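Flirkgate season two: release pattern and runtimes

Skonar has confirmed the release pattern for the second season of Flirkgate, its science fiction series set aboard a freight station in a failing orbit. The season has 8 episodes, down from ten. Two will be available at launch in April, and the rest will follow one per week, each Friday. Episodes run up to 38 minutes, including credits.

The story resumes 300 days after the evacuation of the lower ring. The Carnegie, last seen leaving dock without a pilot, returns in the second episode. Most of the new season takes place on Rarnora, the mining colony named in the first season's distress call but never shown. 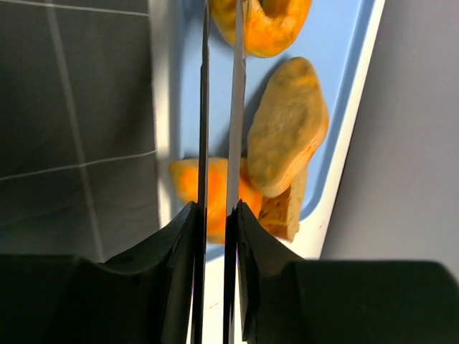 A blue tray with food-like items.

Season one remains available in full. Subscribers who plan to rewatch should note that the episode order was corrected last month: the station log episode now plays fourth, as written. Log entry 1639, which was missing its subtitles in that episode, has also been fixed. Downloads made before the change keep the old order and must be deleted and saved again.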